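# Bringing Back the Dulwood Wagon: Paint and Trim

Student project report, vehicle restoration course, Irnedberg
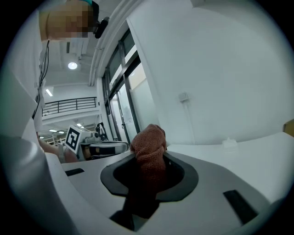 *Fig. 1. Rust-orange terry-cloth towel, white tabletop behind.*

When our group was handed the Dulwood wagon in January, I have to admit I fell for it right away, faded paint and all. It's a long, square-shouldered family car with a six-cylinder engine that the other group got to take apart (lucky them), while we were given the outside of it and everything you touch from the driver's seat. I was a little jealous for a week or so, and then I got too busy to be.

Our instructor, Gorazd Đorđević, asked us to keep as much of the original paint as we could. The color is called Tellura in the old sales brochure, a deep green with a bit of gold in it, and it was in much better shape on the doors than on the hood and roof. We marked the body off into 17 sections with masking tape and took paint thickness readings on each one before anybody picked up a polisher. The lowest reading was on the front edge of the hood, where somebody had plainly been polishing with great enthusiasm years before us, so we did that part by hand and left a few scratches where they were.

Washing and claying took far longer than I'd put in our plan. I had allowed one afternoon for it and we used four, partly on account of the roof rails, which had to come off and go back on again. After that came two stages of polishing on the doors and fenders, and only the finer stage on the roof. The left rear quarter panel had been resprayed at some point in a green that's close – but not close enough once you've cleaned everything next to it! We talked about repainting it and decided to leave it alone, as the paint itself is sound and our budget really wasn't.

The trim was my own favorite part. The tailgate strip was missing 8 clips, and the ones we ordered from Belkadi were a hair too thick, so I spent a very happy evening sanding them down to fit. The seats cleaned up nicely with a mild soap and a soft brush, although the driver's bolster still has a worn patch that needs a proper upholsterer. We also put new rubber around the tailgate, and I'm pleased to say the cargo floor stayed dry through the hose test.

All told, we logged 256 hours between us. If I were starting over, I'd take the rails off on the first day, and I'd photograph every fastener before putting it in a bag, as two of ours are still in a jar with no label. The remaining jobs are the headliner, the fuel door hinge and the quarter panel, and they've been written up in the shop binder for the next group. The car goes back to Mr. Đorđević on 11th August, and I've already asked if I can ride along.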